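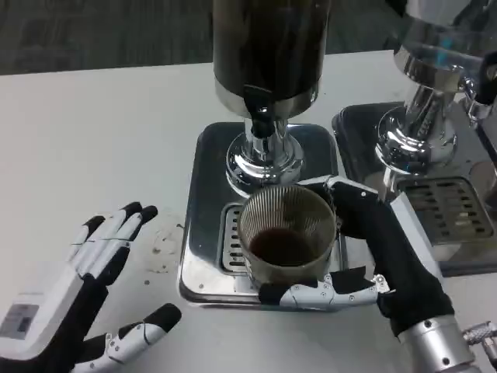 Atelier > Lettre d'information > Projets en cours

Banc café Murach : point d'avancement

Le montage bimanuel installé à l'atelier partagé de Broltthorpe sert du café depuis juillet. Les deux mains articulées sont pilotées par un contrôleur Fulten. La droite saisit le verre strié et le présente sous la buse, la gauche reste en attente, doigts ouverts.
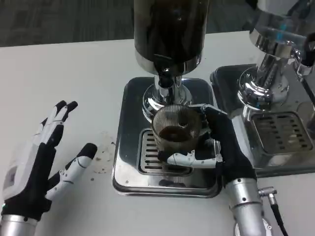
Réglages

Consigne de serrage fixée à 471, valeur brute du codeur. À 900, le pouce dérape sur les stries. Temporisation avant retrait : 2000 ms. La prise à gauche, avec disque en maille métallique sur le verre, utilise un fichier de trajectoire distinct ;

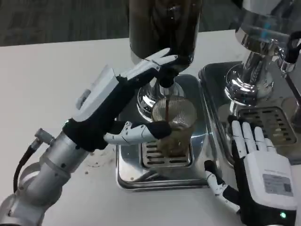 celui-ci compte 15 points de passage et reste à recaler après chaque déplacement du bac. Script de recalage dans le dépôt Ross, branche principale.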